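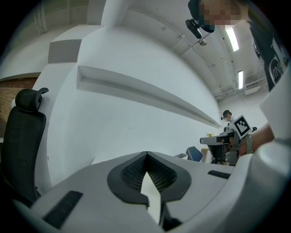

Software Engineer, Perception and Tooling
Zuvlow – on site, full time, start date negotiable

Zuvlow writes software that turns human hand motion into something a robot arm can use. People do small jobs with hand-held grippers, we work out where the grippers went, and a policy learns from the result. Each of those steps has a bug in it. We would like to hire you to find a few.

The job sits between the people who record and the people who train. Right now that gap is filled by a set of Python scripts called Firnia, which began in January as one file and has since grown a config format, two logging systems and a flag named --really-skip. You would own it. You may rename the flag.

What you would work on

Pose tracking. Our grippers carry square fiducial markers, and we recover position and orientation from whatever the cameras can see of them. Markers get tilted, blurred, shaded by a sleeve and hidden behind the very object being picked up. The current filter handles the first two well and has opinions about the others.

Time sync. Several cameras and several clocks are involved. The clocks were all set correctly at some point. We want the streams lined up to within 7 milliseconds and a report that says so before anyone trains on them.

Episode review. We have 2816 recorded episodes waiting to be checked, trimmed and labeled. The viewer, Pleltex, loads one in around 50 seconds, long enough to make tea but too short to drink it. Please make it faster. The tea drinkers have been consulted and are at peace with this.

Planning. Once a policy proposes a motion, something has to decide if the arm can follow it without folding into its own elbow. Samuel is our planner, and it says no more often than it should. It also says no without giving a reason, so a good first month's work would be teaching it to explain itself in the log.

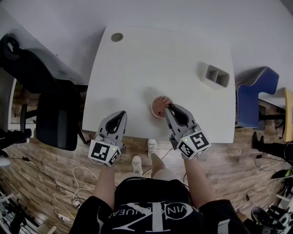 You would also spend part of most weeks holding the grippers yourself. Everyone on the software side does. It is hard to write a decent grasp detector until you have tried to pick up something small and flat with two jaws and a marker cube, and it does wonders for the tone of your bug reports.

What we need from you

Solid Python, and enough C++ to change a tracking loop without making the sign of the cross first. Working knowledge of camera calibration, including what to do when the reprojection error looks fine and the poses are plainly wrong. Comfort with rotations. You do not have to love quaternions, but you should know which order your library stores them in and be willing to write it in a comment.

Useful but optional: factor graphs, video codecs, imitation learning, having once maintained somebody else's build system and lived.

We don't ask for a degree. We do ask for code you wrote and can still read.

What you get

A salary in the band we will send you before the first call, health cover, a training budget of $1000 a year and a desk near the recording area. Headphones are your own business. The team is small enough that your changes will be in use the same afternoon, along with your mistakes.

How to apply

Write to Nadiia Fedoruk, who leads the tooling group, through the careers form on this site. Attach a resume and up to a page about a measurement you trusted and shouldn't have. Skip the cover letter. There is one technical interview, with a real recording and a real fault in it, and you may use any search engine you like. We do.

Applications are open through the end of March 2020. You will get a reply either way, written by a person.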